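Budgeting for grippers in a small workshop

My first budget for hand-held grippers was 2000, and I'd spent it before I remembered mounts, spare fingers and somewhere to put everything! So now I price the whole bench first. Estora and Pasaribu both quote the tool bare, so ask for the full kit price in writing.

I also keep 3000 set aside for year two (batteries, cables, the bits that snap).
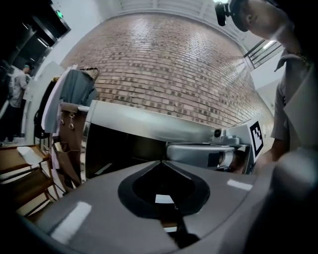 Borrow before you buy, if you can. I had a pair on trial for 11 days and by day eight my wrist had picked the lighter one.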